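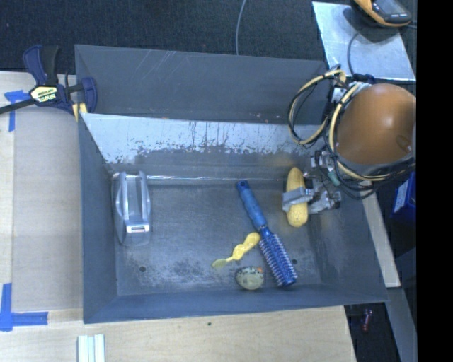 Tarun Yadav writes that he has washed 20 old action figures in dish soap and half of them are still sticky the next morning. Is it dirt, he asks, or is the plastic going bad?

Usually it is the plastic. Soft vinyl and rubbery PVC contain plasticizer, and over the years it works its way to the surface. Soap takes off what is there now. More will come, so plan on washing them again.

2 min read

Washing

Fill the sink with lukewarm water, no hotter than 100 degrees F. Add a small squirt of plain dish soap. Take off capes, belts and anything else made of cloth and wash those separately. Use a soft toothbrush on the joints and go lightly over painted eyes and chest emblems. Don't soak figures with metal screws or pins. Wipe those with a damp cloth and go into the seams with a cotton swab.

Paper stickers should stay dry. If the sticker is on a backpack or a vehicle door, work up to the edge of it and stop.

Drying

Shake the water out of the hollow legs, then stand the figures on a towel overnight. A fan on low is fine. A hair dryer is not, and neither is a sunny windowsill. Cloth capes go flat between two towels.

Tight joints

An arm that won't turn should not be forced. Hold the shoulder in hot tap water (115 degrees F is plenty) for a minute or so and try again. If the peg has paint on it, the paint is probably what is holding it. Work it a little in each direction. I put a trace of silicone grease on the peg afterward. Petroleum jelly and cooking oil should be kept away from figures altogether.

Bent swords and leaning legs

Same hot water. Straighten the part with your fingers, then hold it under the cold tap until it is firm. Some will bend back by summer and need doing again.

Storage

Sticky figures should not touch each other or sit in closed plastic bags. Wrap them one by one in acid-free tissue and put them in a cardboard box with the lid loose. Soft vinyl left against a hard plastic vehicle can melt a mark into it, and that mark does not come out. Keep accessories in small labeled envelopes in the same box.

Corina Oprea keeps hers in a bedroom closet and looks them over every March. An attic is too hot for this and most basements are too damp.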